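Ticket 152: lid on blue storage box will not seat
Site: Beddale
Opened: 30/08/2026
Status: closed, workaround in place
Handled by: Ji-hoon Shim

Reported fault: the lid of a Fandier small-parts box rises at one corner after closing. The box is used for craft stock on the sorting table. Contents fall out when it is carried.

Checks made:
Box emptied and wiped out. No cracks in the walls. Lid placed on a flat surface and pressed at each corner in turn. It rocks slightly on one diagonal. Lid swapped with one from an identical box bought in February: closes properly. Original lid tried on the second box: same corner lifts. Fault is in the lid.

Warm water tried next. Lid left in a bowl at 40 degrees, then held flat under a weight until cool. Slight improvement, still not acceptable. Repeated once with the same result.

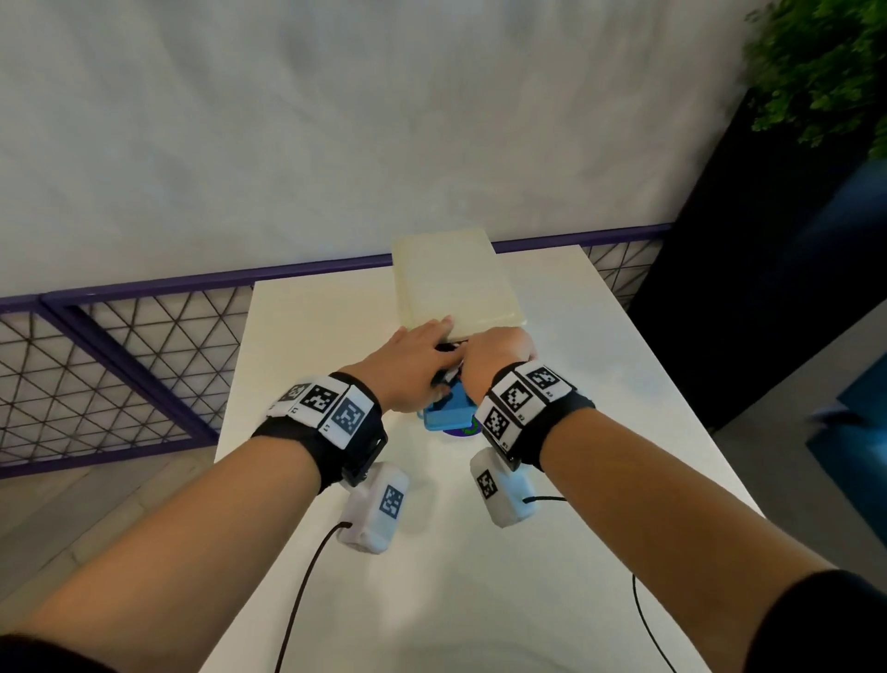 Sorting was not held up while this was going on. Small items should stay on the white table until they have a box that closes, and full boxes should be lifted from underneath. Do not carry any of them by the lid.

Replacement lid requested from the Traststead store. They do not sell lids separately and offered a complete box. Declined for now. An elastic band across the short side holds the corner down, tested with 400 g of mixed contents and the box turned upside down. Nothing came out.

Closed. Reopen if the band perishes.

Comments (2)

Nel
Same trouble with mine. Stacking them in a hot cupboard seems to set it off. Has anyone tried hotter water?

Ji-hoon Shim
Not on this one. I didn't want to risk the rim. If you try it, use the bad lid and note the temperature here.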